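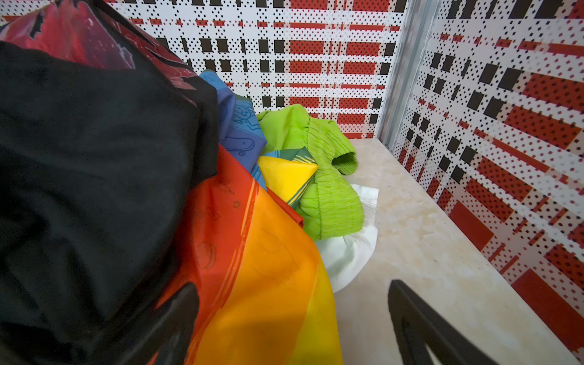
Adesuwa Okafor

Setting up the wrist camera and fingers on the garment picking cell

These are the steps I use on the cloth cell at Lumesville whenever the gripper has been off the arm. They cover refitting the fingers, aiming the wrist camera, checking the floor height and running a short pick test on a mixed pile. The cell is a patterned-wall enclosure with a beige floor and a two-finger gripper. If you run the sister cell at Prerthorpe, the order is the same but the cable comes out on the other side of the wrist.

Allow 40 minutes if you have done it before.

What you need

A set of hex keys, a torque driver, a lint-free cloth, a soft brush, a steel ruler, the printed checkerboard card and a bag of mixed garments. Keep the garments out of the enclosure until step 5. You also need the Paucar control program open on the cell computer with your own login, so the log shows who changed the offsets.

Step 1. Make the arm safe

Send the arm to the service position and wait for it to stop. Press the stop button on the pendant, then turn off the gripper supply at the side panel and hang your lock on it. The arm brakes hold the joints, but the fingers can still be pushed by hand at this point, and you want that for the next step.

Step 2. Clean and refit the fingers

Take off both fingers and wipe the inner faces. Lint packs into the corner where the finger meets the carriage, and knit garments are the worst for it. Brush it out toward you. Don't use compressed air, which drives the fluff into the slide.

Look at the fingertips under a good light. A small nick on the edge will catch a loop of yarn and the cell will report a good pick when it is only dragging a thread. Swap the finger if your nail catches on it. Fingers are changed as a pair.

Put the left finger on first, then the right. Run the screws in by hand, close the fingers with your palm until the tips touch, and tighten with the driver set to 2 newton meters. With the tips closed, you should see no light between them along the last 12 millimeters. If there is a gap, loosen the right finger and do it again.

Step 3. Aim the camera

The camera sits on its bracket behind the gripper and looks down past the fingers. Clean the lens with the lint-free cloth only. Check that the cable has a loose loop at the wrist – a tight cable will pull the bracket around over a few days and you will be doing all this again.

Take your lock off, restore the supply and release the stop. Open the live view and open the fingers all the way. Both should come in from the bottom of the view, one on each side, with their tips well clear of the middle. The fingers are black, so turn the brightness up in the viewer if you have trouble seeing the edges against dark cloth. This changes only what you see on screen.

Turn the bracket until the fingers come in at matching heights, then pinch the two bracket screws. Don't expect the walls to look straight once the arm moves off center. The red, black and white pattern on the side wall will fan out when you look along it, and that is normal. For a rough check of angle, use the silver metal strip in the corner where the walls meet.

Step 4. Calibrate and set the floor height

Lay the checkerboard card flat on the floor of the enclosure and start the camera routine in Paucar. The arm takes 38 views and works out the offset by itself. Stand back and leave the light as it is until it finishes. If it stops early, the card has usually curled at a corner. Tape it down and start over.

Next, take the card out and run the floor touch. The arm comes down slowly with the fingers closed and stops when it feels contact. Do this in the four corners and once in the middle. The floor is veined to look like marble and it is easy to mistake a mark for a stray thread, so wipe it with your hand first. Save the result before you leave the page. Paucar does not ask.

Step 5. Run the pick test

Tip the garments in so they make one heap, with some bare floor left beside it. Leave them as they fall. A useful heap has cloth the camera finds hard mixed with cloth it finds easy: plain black in deep folds, bright prints, stripes, a lime-green knit with a gathered texture and something white close to the pale floor.

Run 12 picks at half speed with your hand near the stop. Watch three things:

The fingers should press lightly into the pile and then close. If they hit hard, redo the floor touch.

The chosen point should land on a fold or a raised edge. If it keeps landing to one side by the same distance, the bracket has moved since calibration and you need to go back to step 3.

White cloth should be picked up as cloth. If the arm passes over it every time, raise the camera gain one notch and try again.

Black fabric gives the most missed picks on our cell. Two misses in the run is acceptable there. More than that, check the lamp before you touch any settings.

Step 6. Finish up

Put the speed back to normal, save the offsets under the next free number and write that number on the sheet inside the side panel door. Note which finger pair you fitted. Used fingers go in the Moltach tray for inspection, with a tag on the pair.

Page last changed 2020-05-04: torque setting for the finger screws added to step 2.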